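Sunday Family Matinees at the Xavier - FAQ

Updated for the April run. Same questions keep coming in so, answers. Read before you call please, the box office line is one phone and one person.

What is it?

Family movie every Sunday at the Xavier in Hendoston. Older stuff mostly, some newer. Comedies, animation, a western if we can get the print. Short cartoon first, then the feature. No trailers.

What time?

Doors 1:15. Cartoon at 2. Feature right after, so if you walk in at 2:20 you've missed the start and no, we can't rewind.

How much?

Kids under 12, free. Everybody else pays at the window, price is on the board. Cash or card. Members show the card and get in at the kid price.

Can I reserve seats?

No. There's 650 seats and we have never filled them for a matinee. Big groups, email ahead and we'll rope off a row. The first 80 through the door get a small popcorn, one per person, not one per hand.

Who picks the movies?

Solange Batista does the programming. She takes requests, on paper, in the box by the stairs. Please put the actual title. "The one with the dog" has come up a lot and there are a great many.

Are they all rated G?

G and PG. The PG ones get a note on the schedule saying why (language, scary bit, somebody's dad gets hit with a ladder). We don't cut anything out. If your kid is under six and jumpy, read the note first. The witch one in week three has a loud ten minutes near the end.

My kid won't sit through a whole movie.

Fine. Aisle seats on the left, lobby has a speaker so you can follow along out there. In and out as much as you want. Crying is OK, running on the stage is not.

Is there a quieter showing?

Yes, last week of the month. Lights half up, sound down, no cartoon. Same ticket.

Subtitles?

Open captions on the quiet showing. Other weeks ask at the window for a caption device, we have a few and they do run out. Foreign films are always subtitled, never dubbed. Solange feels strongly.

Why wasn't the Sturnico picture on the schedule?

Because we couldn't get it. The distributor wants a full week of evening shows and we only have the one screen. Still asking. Might be summer.

And Soklow?

The sequel, no. The first one, yes, it's week four. It's the better movie anyway. The middle sags a bit but the grandmother is terrific and the boat chase still gets a cheer. The sequel has none of the grandmother and way to much boat.

What's happening with the sound?

It's getting fixed. The old center speaker buzzed on anything low, people complained, they were right. Replacement is $3,199 installed and the spring raffle covered it. Going in before the April shows start. If you still hear buzzing after that tell an usher which row you were in.

Can we bring food?

Snacks from home are OK for the kids. No hot food, no glass. Please take the wrappers with you, the floor slopes and everything ends up in the front row. 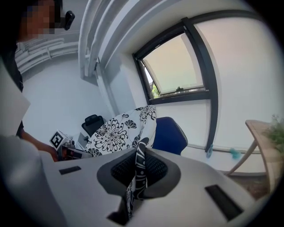

Birthday parties?

Yes. Email at least two weeks out. You get the roped row, the upstairs lounge for an hour after, and the kid's name on the marquee if its short. Bring your own cake. Candles OK in the lounge, not in the auditorium.

Do you do refunds?

If we stop the movie, yes, or a pass for another week, your pick. If you just didn't like it, no. Tell us though. We do read the comment cards and that's how the talking pig thing got dropped.

Lost something?

Lost and found is behind the concession counter. Held for a month, then it goes to the thrift store. Mittens mostly.

Parking?

Lot behind the building, free on Sunday. Don't use the bank's side, they tow.

Where's the schedule?

Taped in the front window and on the Now Showing page. Titles can change up to the Thursday before if a print doesn't show up. Anything not answered here, email the box office.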